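Trolluson penchait encore. À l'atelier partagé de Claltside, on répétait l'essai dans le simulateur avant de couper le moindre profilé, et au passage 113 la pince filait toujours de biais, loin des tasses noires à anse jaune. Quel bonheur quand même, elle bougeait !
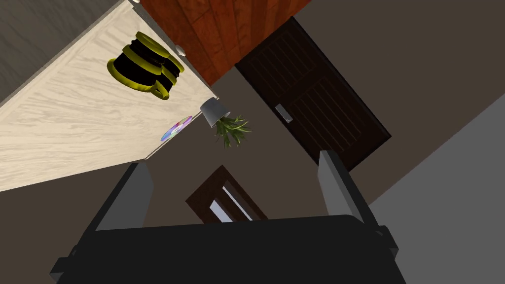

Hung, depuis le salon de discussion, répondit que le poignet était monté à l'envers dans le modèle et qu'il fallait reprendre le repère à zéro.

J'ai repris. Quarante lignes à relire, un café, et la joie bête de trouver le signe moins fautif !

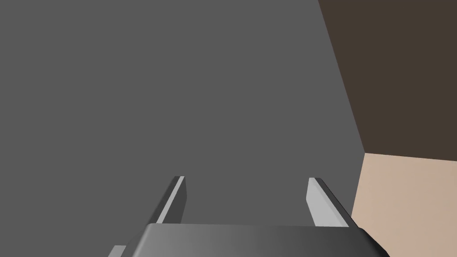
Le moteur de Trorivik attendait sur l'établi, encore dans son carton. J'avais envie de tout brancher, là, à minuit ! J'ai relancé l'essai, les deux doigts ouverts devant tout ce gris, et j'ai retenu mon souffle. 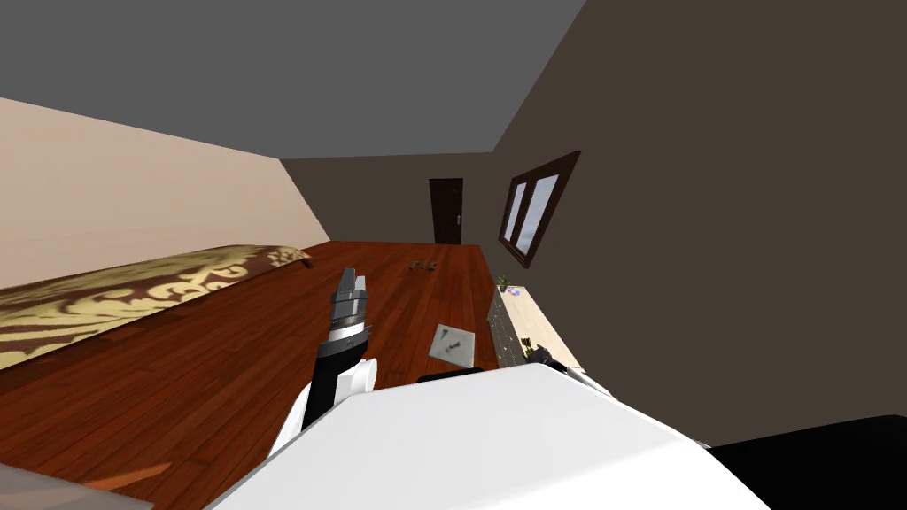
Puis j'ai tapé la commande suivante, plus de 243 pas d'un seul trait, et Hung a écrit : « Encore ! »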